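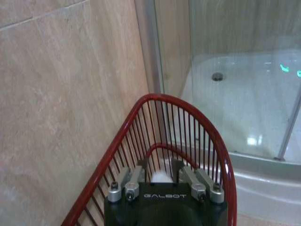

### 4.2 What the stallholders told us

I spent most of the Zellham show behind a tea urn, and I can't think of a better spot for fieldwork! People talk while they queue. Of the 253 visitors who filled in our card, 106 had come mainly for the livestock classes (Deepika Pisharody had bet on the dog show, and she still brings it up).

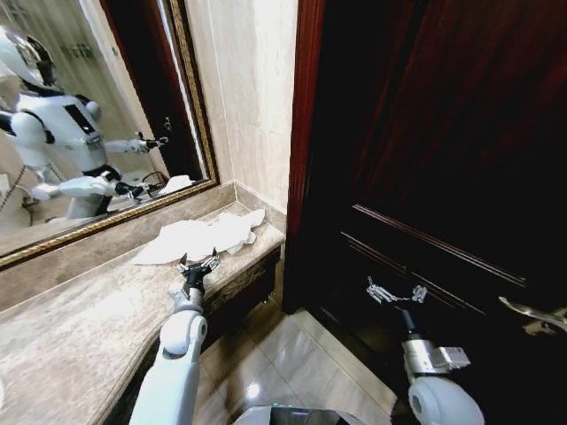 *2 min read*

Figure 2. The bathroom vanity, with a towel on the counter.

Charity stalls did best near the main ring, which fits what Coste and Delić found at Storkuneck. Ours was by the car park, so we sold fewer raffle tickets than I'd hoped – though the jam went by lunchtime. I'd want a second summer's cards before saying much more about where to pitch.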